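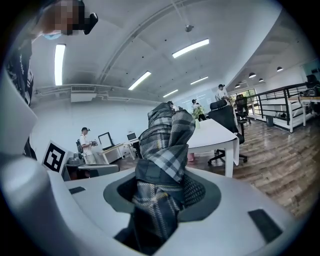 Folding and Storage of Fabric Items in a Shared Open-Plan Office
Term project report, group 6

Thu 30 December
By Kerttu Rautiainen and Majdi Sleiman

1. Purpose

The project compared two ways of folding small and medium fabric items for storage in a shared office. The items were scarves, throws and table covers, in plaid and plain weaves. The question was which fold keeps its shape when an item is lifted from the middle, the way most people pick things up from a shelf.

2. Method

We used 28 items. Each was folded flat in quarters (method A) or folded lengthwise and rolled (method B), then placed on a shelf 400 mm deep. A group member lifted the item by its center, held it and put it back. A fold was scored as kept if all edges stayed within 2 cm of their starting position. Lifting was done by Santeri Koskela and scoring by the authors. Items were not ironed between trials.

3. Results

Method B kept its shape more often than method A with the thin items. With the thick throws there was no clear difference. The usual failure in method A was that the center layer pulled up into a soft peak while the outer layers twisted below it. Once this had happened, putting the item back on the shelf did not restore the fold. Fringed items were left out of the comparison after the first session, as their edges could not be measured the same way twice.

4. Sources of error

The shelf surface was smooth, and some rolled items moved before they were lifted. Overhead light from several directions made dark fabric edges hard to read against the ruler. Pale tape was added to the shelf for the second session.

5. Further work

A divider should be tested with method A. The remaining trials are planned for February. Kauko Kallio has the score sheets.

Last updated: Thursday, 16:28

Related reports
Shelf Depth and Reach in the Flistness Storage Unit
Labeling Textile Bins: Notes from Nolico
Orakzai Drying Rack, Load Test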